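Lolanlow Guest House – The Rooms
Home / Rooms / Gallery / Find Us

Lolanlow has been taking guests since Carys Foulkes bought the building and turned the upper floors into bedrooms. The rooms are plain and comfortable, and most of the furniture was bought in one order so that pieces can be swapped between rooms when something needs repair. This page covers the larger room at the back of the house, Room 218, which is the one people write to us about most often. It has a bed, a sofa and carpet throughout.

The photo below shows the corner between the bed and the sofa, with snack packaging and a water bottle on the carpet.
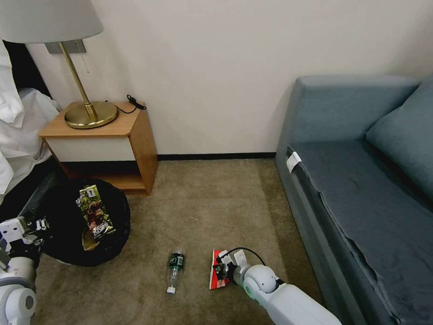 Page last changed: September 28, 2020

Room 218, bed side. The nightstand has a light wood frame with a white drawer and an open shelf under it. The lamp has a round brass base and a white shade, and it works from a pull chain. The trash bin is kept on the floor by the nightstand and gets a black liner.

Nightstand. We are often asked where these came from. They were made by Naciri, a small shop that has since stopped doing bedroom furniture. The shelf is a good height for books or a folded sweater. Please use a coaster on the top – water rings are hard to get out of the finish.

Sofa. Gray-blue, with boxy arms and a dark gray throw over the seat. The throw is washed between stays. Abilio Zabala reupholsters our older seating and has spare fabric if a cushion gets damaged, so let us know about spills early.

Carpet. Beige-brown, with a dark baseboard along the wall. It is vacuumed at every turnover, after the loose trash has been picked up by hand. Wrappers and bottles go first, then the bin is emptied and relined, then the bed is stripped. Nanami Oda wrote that order down for the staff handbook and we have kept to it.

Bedding. White in all rooms. Extra blankets are in the hall closet on the same floor, second shelf.

Recycling. Empty bottles can be left on top of the dresser or taken down to the blue container by the back door. Food wrappers go in the room bin.

Rates and booking

Room 218 sleeps 2. The weekly rate is $400 from December on, paid on arrival. Shorter stays are possible when the calendar allows. Write to Mircea Ardeleanu at the front desk or call extension 282.

Next room: Kamau Room (front of house)
Back to all rooms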